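Kellport Crop Reporting Help Desk
Ticket: Hanness mill, monthly output figures do not match
Status: Open (reopened twice)
Priority: Normal
Product: Vieira crop ledger, yearly comparison report

Opened by mill office, 1/9/21

The comparison report for our Hanness tea mill says made tea for September fell by 43 percent from the year before. It did not. We would have noticed. Our own sheets show a small drop, the kind you get from a dry spell, and the Mestadstead mill up the road had much the same weather and shows a small drop in the same report. Please fix the figure before it goes into the yearly summary, which the brokers read.

Reply from support

Thank you for writing in. A change like this is most often caused by late entries. Please check that all weigh slips for the month were posted, then run the report again.

Reply from mill office

All slips were posted. There are 189 for the month and the ledger shows 189. I ran the report again and got the same number, as I expected to.

Reply from support

Please clear your browser's saved files and sign in again. We are marking this as solved.

Reopened by mill office

Cleared, signed in, same number. I don't see how a browser could lose that much tea, but I did it so that it can be crossed off. Things I have tried on my own:

Ran the report for Mestadstead. Looks right.
Ran Hanness for the month before. Looks right.
Ran Hanness for September, green leaf only. Looks right.
Ran Hanness for September, made tea. Wrong.

So the leaf going in is fine and the tea coming out is not. Either the ledger is using the wrong factor to get from one to the other, or it is leaving out a grade.

Reply from support

Our team looked at the conversion factor and it is set correctly for your mill. Could the difference be due to a change in leaf quality?

Reply from mill office

No. Leaf quality moves the figure a little. It doesn't move it by this much in one month and then move it back. Also, "set correctly" compared with what? Please send me the number you are looking at.

Reply from support

We have found that 70 of the September slips use the old grade code for dust. The old code was retired in the last update. Slips with a retired code are counted as slips but their weight is left out of the made tea total. We have moved them to the new code. Please check. We are marking this as solved.

Reopened by mill office

Better, and thank you for finding it. But the total is still short by nearly 1,000 kg against our store book. I can believe one bad code. I'd like to know why a slip can be counted and not weighed without any warning on the screen, and I would like to know what else was retired in that update. The release note says "minor fixes." I have stopped trusting the comparison page and am adding the months up by hand until somebody can show me the two totals side by side.

Leaving this open. Not solved.

Attachments (3) 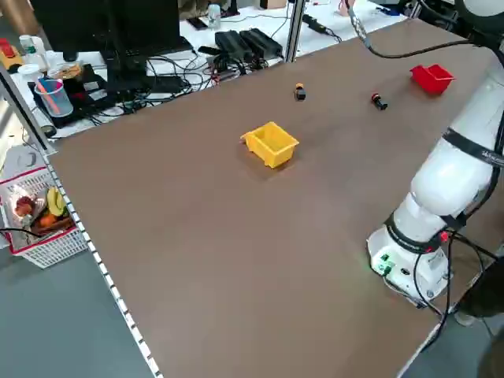
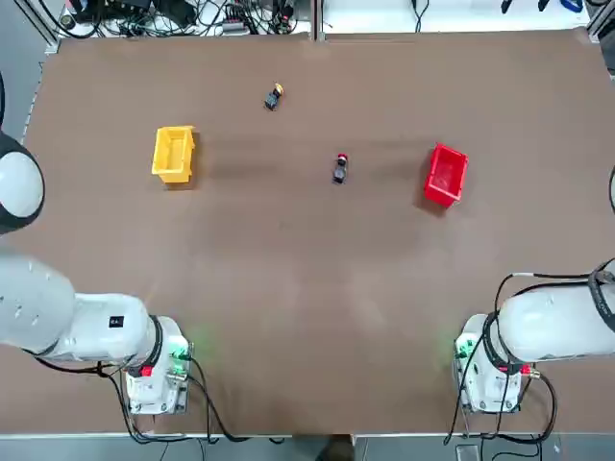
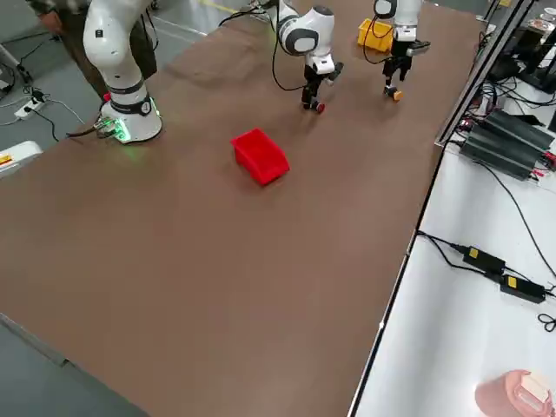 Attachments 1 to 3: brown tabletop, three views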